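Workshop notebook – 16 Feb 2019

Starter repo for the Kikgate people, day one of real work on it

Got a whole quiet day on this and it went so much better than I had feared. Writing it up tonight while I still remember which branch is which.

Where things stood this morning: we had 167 loose snippets in the old wiki, most of them copied from support mails, a few of them wonderful, plenty of them dead. The plan from last week's call was to pull the good ones into one public repo that a small team can clone and get running before lunch. The first three tutorials are meant to be (1) put a container up on Dudska, (2) wire a Fan queue to it, (3) get logs out without crying. I did the first two today and half of the third.

Tutorial one, container on Dudska. I threw away the old text completely. It began with four paragraphs on what a container is, and anyone who lands in this repo knows that or can look it up. It now begins with the clone command. The sample is a tiny web service with one route and one health check, and the whole build file fits on a laptop screen without scrolling (I am far too pleased about this). I changed the base image to the slim one and the build got so quick that I ran it again to make sure it had really built something. It had!

One snag to write down: the Dudska command line tool reads the region from the config file first and from the environment second, and our old wiki had it the wrong way round. I lost most of an hour to that. If you see "no target in region" and you are sure you set the variable, go and look in the config file. I've put a note right next to the command, where people will trip over it, and left the troubleshooting page alone.

Tutorial two, Fan queue. I like Fan more every time I use it. You declare the queue in the same file as the service, push, and it's there. The sample posts a message from the web route and a small worker picks it up and writes a line to the log. I wanted a sample where you can see the whole trip from one terminal window, and now you can – run the worker with the verbose flag and watch it go by.

Things I tried on the worker:

Batch size 50: fine, no complaints, memory flat.
Batch size 1: works, but so slow that it makes Fan look bad, which is unfair to it.
Retry limit 4: the one I kept. With 3 the worker gave up during a redeploy and the messages landed in the dead letter queue, and a new user would have no idea where to look for them.

I should say why the redeploy matters so much here. The reader will redeploy all the time, they're learning, they'll change one word and push again. So the sample has to survive that without drama. After the change to four I pushed again and again while posting messages from a loop in another window, and every one of them arrived. Lovely stuff. The loop script is in tools/ if anyone wants to be mean to it.

Folder layout. I moved everything to one folder per tutorial, each with its own readme, its own sample and its own teardown script. There's some repetition now (the same login steps appear in all of them) and I know we argued about this. Having followed my own steps from a clean machine today, I'm fully in the repetition camp. Jumping out to a shared setup page and back again made me lose my place every single time.

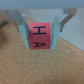

The review note that came back on the layout branch says the repetition is fine by them as long as there is one check that compares the login blocks and fails when they drift apart. They also asked for the teardown script to print what it is going to delete and wait for a yes. Both good, both going in. The check is a short shell script and already works on my machine; the prompt is on the list for Monday.

They had one more point that I want to chew on, which is whether the links out to the Pretdale docs should live in each tutorial or in a single links page. Pretdale moves its pages about a fair bit, so a single page would be easier to keep alive. Then again, the useful moment for a link is when you're stuck in step six. Could we do both, with short names in the tutorials that all resolve through one file? I sketched it, it's maybe a morning's work. Would love opinions before I start.

Tutorial three, logs. Half done. The streaming part is written and tested and it's really nice to use, you get color per service and the timestamps line up. The export part is still a mess. The export command wants a storage name that the first two tutorials never create, so either I add a step to tutorial one or let number three make its own. Leaning toward its own, to match the folder rule.

License file: added. Contributing guide: a stub with the branch naming and how to run the checks. Issue template: took the short one from our other repo and cut it down further.

Left to do

– teardown prompt
– drift check into the build, so it runs on every pull request
– storage step in tutorial three
– read all three on a phone, the code blocks wrap badly in the preview
– ask Kikgate if they can spare a new starter to run through it cold, I can't see the gaps any more
– mark the dead snippets in the wiki so that nobody copies from them in the meantime

The goal is still to have this public in May with all three in it, and after today I think we could easily fit in a fourth. Scheduled jobs would be my pick. Branch is layout-per-tutorial, pull it and try to break it.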